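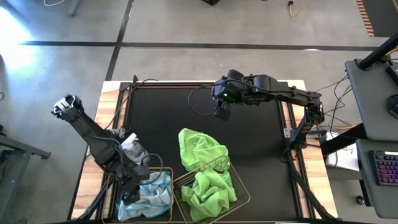

Notebook, history workshop - 12/18/19
Nasenholm daybook, second sitting

Started with the kettle and a long natter, as usual, so we were well into the morning before the daybook came out of its box. I don't mind. Larysa had her notes from the summer with her and it was good to hear them read out properly, because I had only ever seen them as scribbles in the margin of our index.

For anyone picking this up cold: the daybook was kept at the Nasenholm landing by a storekeeper named Baken, in the late seventeen-hundreds, and it is the only one of his books we have. He sold flour, rope, nails, molasses and a great deal of rum, and he wrote down who owed him for it. We are trying to work out what the landing was like in the years when everybody's attention (then and now!) was on the war further south. My own feeling is that most people at Nasenholm were far more worried about the price of salt, but I promised Thilini I would stop saying so until we have read the whole thing.

Where we got to

Finished leaf 49 and made a fair start on the one after it. The hand changes partway down, which Mi-kyung spotted before I did. The new writer makes his long s with a loop and never crosses a t, and he spells molasses a different way nearly every time. We wondered about a son or a clerk. Mi-kyung favours a clerk, on the grounds that he writes "Mr Baken" when he mentions the owner at all, and I think that's a fair point, though I have known sons be that formal in a ledger.

The brig Bellus turns up again. She came in during July with salt and crockery, and Baken took 50 barrels of the salt on his own account. Then there is a gap with no sales of salt whatsoever, and then a whole run of them at a much higher price. Gyu-bin says he was holding it back for the fish. I'd like to believe he was simply slow at his bookkeeping, but Gyu-bin is very likely right, and the neighbours must have had something to say about it.

Also a lovely small entry that I want to copy out in full, as near as I can read it: "To the widow Pyo, one pr shears, to be paid in spinning." There is no sum beside it. She comes up 9 times in the leaves we've done so far and always pays in work of some sort, never coin. Yi-an is keeping a separate sheet for her and has already found the spinning credited back, some pages on, in the clerk's hand. I was more pleased about that than I can easily explain. 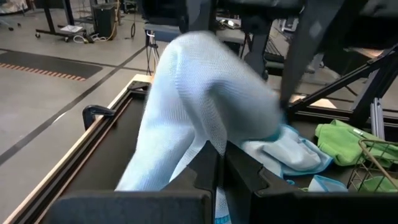 Light blue knit held up between the two gripper fingers.

Trouble with the money

The sums are still driving us round the bend. Baken keeps his totals in one currency and some of his customers plainly thought in another, and he doesn't always say which he means. There's a debt carried forward as 700 with nothing after it, no pounds, no pence, no name of a thing. Thilini thinks it could be shingles. It would make sense of the line above, where a man is credited for "cutting", and shingles were as good as cash on that shore. I have put a query against it in pencil and left it alone. Please don't ink anything in the transcript until we've seen how the same man's account closes.

A note about the transcript itself while I think of it - we agreed in the first sitting to keep the original spelling and capitals, and I have found at least one page of mine where I tidied them up without noticing. My fault entirely. I've gone back over it against the leaf, and Larysa has kindly offered to check it again with fresh eyes. Expansions go in square brackets. Words we can't read get a dash, please, and no guesses, however good the guess (I'm looking at myself here too).

Left for next time

Yi-an to carry on with the widow's sheet and see whether the shears ever come back for mending.
Gyu-bin to go through the vessel names and pull out every arrival of the Bellus, with cargo where it's given.
Mi-kyung to mark exactly where the clerk starts and whether Baken's own hand returns.
Me: the price of salt, leaf by leaf. And ring the parish office about the burial register, which I said I would do last time and didn't.

The daybook is back in its box with the tissue between the boards. The spine is lifting a little more at the foot than it was, so do use the cradle and both hands.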